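Part 3: Getting your game shelf into the catalog

OK, so you've installed Vollico, you've made your account, and you're staring at an empty list. I remember that feeling well! My own shelf had 162 boxes on it when I started, plus a drawer of loose card decks I'd been pretending wasn't there. This section covers adding your games, labeling them, and setting up lending. If you haven't done the backup setting from Part 2 yet, go do that first. I'll wait.

3.1 Make your shelves before your games

1. Open the Places tab and tap New Place.
2. Give it a name you'd really say out loud. Mine are Hall Closet, Big Shelf and Under Stairs. I tried codes like A1 and A2 for a week and kept having to look them up.
3. Pick a color. You can change it later, but the labels you've already printed won't change with it, so have a think now.
4. Repeat for each spot where games live, then tap Save at the top. The back arrow does NOT save. I lost my whole list that way the first time.

Note: You can put a place inside another place (a bin on a shelf, say), but only one level deep. A bin inside a bin on a shelf gets you a red warning and a lot of muttering.

3.2 Add the boxed games

1. Go to Games and tap the plus sign.
2. Scan the barcode. If it comes up, great, check the edition and move on.
3. If it doesn't come up, choose Type It In. You only need a title and a place. Everything else can wait until some rainy evening.
4. Set the player count. The app guesses two to four for everything, and it's wrong often enough that I check each one.

Caution: Don't scan expansions as their own games if you keep them in the base box. Open the base game, scroll down to Extras, and add them there. Otherwise you'll end up like me, hunting for a box you threw out years ago.

Do a shelf at a time and take a break in between. I did 11 boxes a night, usually with the radio on, and that felt about right — any more and I started skipping the player counts.

3.3 Add the loose card decks

Decks are a little different. Most of mine lost their boxes ages ago, so there's no barcode to scan and you'll be typing them all in.

1. Tap the plus sign and switch the type from Box to Deck.
2. Name it by the back design. "Blue and white stripes" beats "old deck number 7" every single time, believe me.
3. Count the cards and put the number under Pieces. Jokers go in the notes.
4. Add a photo that shows the backs. Fan the cards a bit if you like, it makes the pattern easier to match later.
5. Tick Incomplete if anything's missing. The app will leave it out of the game night picker, but it stays in your list for spare parts.
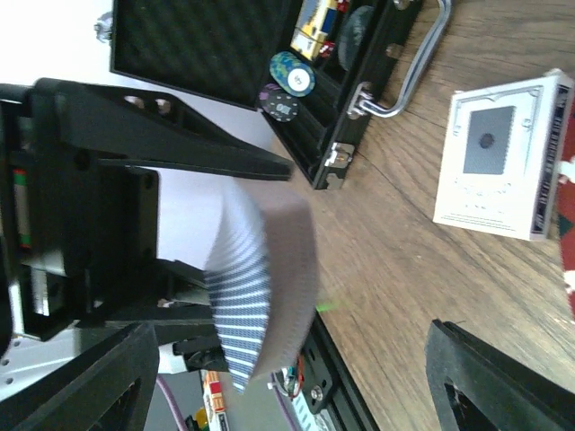
3.4 Print and stick the labels

1. From the menu, choose Labels, then pick the sheet size. I use the Gronwood small ones, and the setting for those is Narrow, not Small. Yes, I wasted a sheet finding out.
2. Print one page on plain paper first and hold it up against the label sheet.
3. Stick labels on the short side of the box, so you can read them when the boxes are stacked.
4. For decks, put the label on the bag or tin. Never on a card!

Caution: Labels will tear the surface off older matte boxes. My copy of Arango has a bald patch the size of a thumb. Use a bit of removable tape underneath if you care about the box.

3.5 Turn on lending

1. Open Settings, then Lending, and flip the switch.
2. Add your borrowers. A first name is enough.
3. Choose a reminder time. I set mine for three weeks, and Hemi Tomoana still had my Trorkavstead until spring, so set your hopes accordingly.
4. To lend something, open the game and tap Hand Over. To get it back, tap Returned and recount the pieces while your friend is still in the room.

Next: Part 4, Planning a game night

Updated September 4, 2025
653 shares
11 comments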